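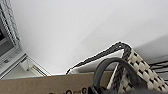
Ritthorpe Property Care | Equipment Desk

Drutard K8 Walk-Behind Carpet Extractor

The K8 is a self-contained carpet cleaning machine for offices, hallways, apartment common areas and larger homes. It sprays, brushes and vacuums in a single pass. We use the same model on our own cleaning jobs and offer it for sale or for rental by the day.

Price: $1,398, including the standard brush and one drain hose
Availability: In stock at the Kiani Street counter

What it does

The operator pulls the machine backward in straight lines. Cleaning solution is sprayed ahead of a rotating brush, which works it into the pile, and the vacuum shoe behind the brush lifts the dirty water into the recovery tank. Clean and dirty water are kept in separate tanks, and both can be emptied without tools.

The K8 is suited to low and medium pile carpet, carpet tile and flat-woven entrance matting. It should not be used on wool rugs, sisal, or any carpet that is coming loose from its backing. For stairs and upholstery you will need the hand tool, sold separately.

Specifications

Clean water tank: 8 gallons
Brush speed: 600 rpm
Brush settings: 3 (low, medium, high pile)
Power: standard grounded wall outlet
Handle: folds flat for transport
Wheels: non-marking

Solution

We recommend Kidus Low-Foam Carpet Concentrate. Mix it in a bucket first and then fill the tank through the strainer. Do not pour concentrate straight into the tank. High-foam products and household dish soap will fill the recovery tank with suds and can get into the vacuum motor. Damage of that kind is not covered by the warranty.

If the carpet has been cleaned before with another product, run one pass with plain water and check the recovery tank for foam. A capful of defoamer in the recovery tank will usually deal with it.

Before you start

Vacuum the carpet dry. Pick up paper clips, staples and loose threads, which will wrap around the brush. Test the solution in a closet or behind a door and let it dry before doing the whole room. Move light furniture out and put foil or plastic tabs under the legs of anything that has to stay.

After use

Drain both tanks and rinse the recovery tank with clean water. Run clean water through the spray jets until it comes out clear. Take the brush out, remove any hair and leave the tank lids open overnight. Machines stored with water in them will smell, and the jets will clog.

Rental

Rental machines can be picked up from 7:30 a.m. and are due back by 5 p.m. the next working day. A deposit is required and is returned when the machine comes back drained and rinsed. May and the end of summer are our busiest times for move-out cleaning, so book ahead if you need a machine then.

Parts and service

Brushes, belts, jets, squeegee blades and drain hoses are kept at the counter. Repairs are done in our own shop. Bring the serial number from the plate under the handle when ordering parts, as the belt was changed on later machines and the two sizes are not interchangeable.

Related items

Drutard hand tool with 10-foot hose
Kidus Low-Foam Carpet Concentrate, 1 gallon
Kidus Defoamer, 1 quart
Replacement brush, soft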